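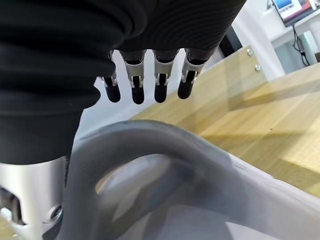 Has the October grant money been spent on what it was given for? Most of it has, and the part left over is set aside for the second group of shopkeepers, who start once the card readers are in.

Tratura payments pilot – progress report to the Galten Fund

Prepared by Jyoti Uniyal, programme lead

Last updated: October

1. Where we are

Tratura lets small traders in Drellton take payment by phone and pay their own suppliers from the same balance. The grant pays for sign-up, training and a lower fee during the pilot. It doesn't pay for the app itself, which is covered by our earlier investors.

We planned to have 600 traders signed up by this point and we have 813. Most of the extra came from the covered market, where stallholders asked to join as one group after the market office changed its rent collection to phone payment. We had not planned for that and it put the support desk under strain for a while.

Signing up is the easy part. Of the traders who have joined, 400 took at least one payment in the past month. That is lower than we wanted. The rest have an account and a printed code but are still working in cash.

2. Why traders are not using it

We rang a share of the inactive traders and visited others. The answers were much the same in both cases. Money taken in the afternoon does not reach their bank until the next morning, and many of them buy stock before then. Some had been charged a fee they did not expect when moving money out. A few had lost the printed code or had it covered up by other notices on the counter.

The fee was our mistake. The leaflet said transfers were free and did not say that this applied only to the first one each day. The leaflet has been rewritten and the charges paid back.

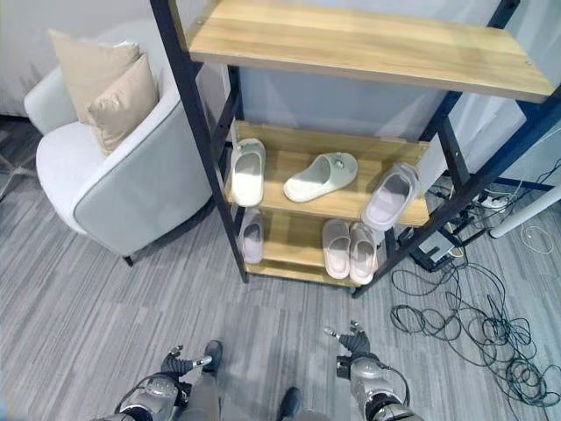 Settlement is harder to put right. Our banking partner, Sengar, runs one batch overnight. They have agreed to add a second at 2 p.m. but want to test it on a small number of accounts first. We expect it to be open to everyone on the pilot before the next report – the date depends on their own checks, and we have no say in those.

3. Training

Sessions were first held in the evening at the library and turnout was poor. We moved them to the shops themselves, before opening, and kept them to half an hour. This costs more in staff time but people come back with proper questions. Refunds are the topic they ask about most. We have added a page on refunds to the handbook and cut the section on loyalty points, which no trader has used.

4. Risks

The limit on a single payment is still £2,000. This suits the market but not the two builders' merchants, who have both said they will leave if it is not raised. We have asked for a higher limit for traders who have passed the fuller identity check.

The support desk has one vacancy. Calls after 5 p.m. go to voicemail and are returned the next day.

5. What we are asking for

We would like to move the unspent leaflet and advertising money into support staff. The total stays the same. If the Fund agrees, we will fill the vacancy and extend phone cover to 7 p.m. We would also like to report on active traders in future instead of sign-ups, and can send the figures in that form from the next report.

3 comments
Share 11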